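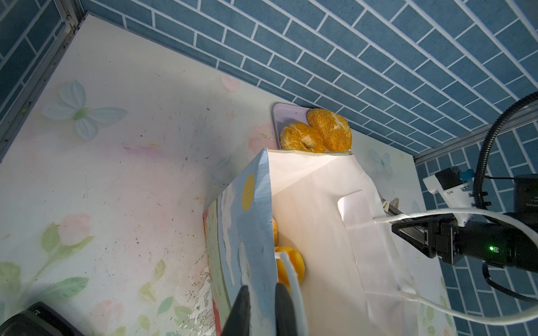
wekoddale_training
May course participants submit their outlines as photographs of a whiteboard?
drernela_office
Photographs are accepted, provided every label can be read.

skorka2
I must disagree. A hand-drawn outline of 40 topics cannot be searched or revised by the next instructor.

drernela_office
The typed version is due in December. Until then, paper is permitted.

skorka2
Please state that in the course guide, section 6.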